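HOSP 100: Beverage and Table Service
Unit 2 — Serving Cold Drinks Outdoors
Instructor: Ghazala Talpur

Outdoor service places particular demands on the server. Drinks warm quickly in direct sun, glassware sweats, and light items may be carried off by the wind. Students are expected to know the procedures in this unit before the practical session in June.

Bottled juice is brought to the table sealed and opened in the presence of the guest. The label should face the guest when the bottle is set down. On glass or polished surfaces, a coaster is placed first. 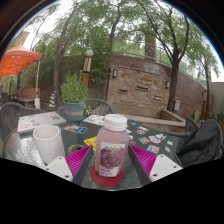
Figure 2. Bottled juice on a red coaster, glass-topped patio table.

Coasters are of two general types. Absorbent coasters take up moisture but must be replaced during service. Non-absorbent coasters may be wiped and used again; they should have a raised rim — otherwise water runs onto the table. Paper napkins are not an acceptable substitute outdoors.

Opened juice that has not been finished is removed when the guest departs and may not be returned to stock.

Written exercise: Draft a service sequence for a terrace seating 24 guests. Submit it to Haris Bukhari in the department office.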